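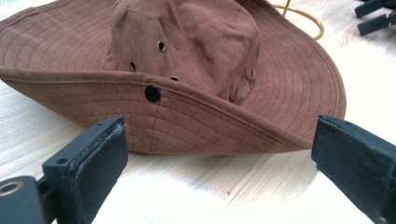 Who still buys hats in Gradville?
My second-year retail project report
November, by a student on the Fashion Business course

So I picked hats, mainly as I wanted a subject I could do on foot! Gradville had four proper hat shops when my nan was young and it has two now, Lulleo on the hill and Bitar down by the bus station. I wanted to know how they keep going when you can get a sun hat with your weekly shop.

I spent my mornings in Lulleo (lovely, smells of steam) and the afternoons in Bitar, and I handed out a short questionnaire. I got 21 back, a bit fewer than I'd hoped for, but people wrote loads in the margins. Most said they'd come in to try things on. Hat sizes are all over the place, and a medium in one make can sit on your ears in another.

Bitar let me look at their sales book for last year: 2,212 hats, with soft shapes well ahead of anything stiff. Bucket hats did best with people my age and, to my surprise, with retired walkers too – they roll up in a pocket and don't mind being sat on. Lulleo sells far fewer but does repairs and wedding hire, and the hire side pays the rent in summer.

If I did it again I'd visit in June as well, and I'd ask about online orders, which I forgot completely. My tutor also wants more on Gosero, the market stall, so that's going in the appendix.

Comments

mags_w: Bitar stretched my dad's cap for nothing. Great shop.

tealeaf: Did you ask about kids' hats? Can't find any in town.

hillsider: Lulleo's hire prices went up this year, worth a mention.

Recent reports
Charity shop windows and what sells
Is the Gradville night market worth it?
Shoe repairs on a student budget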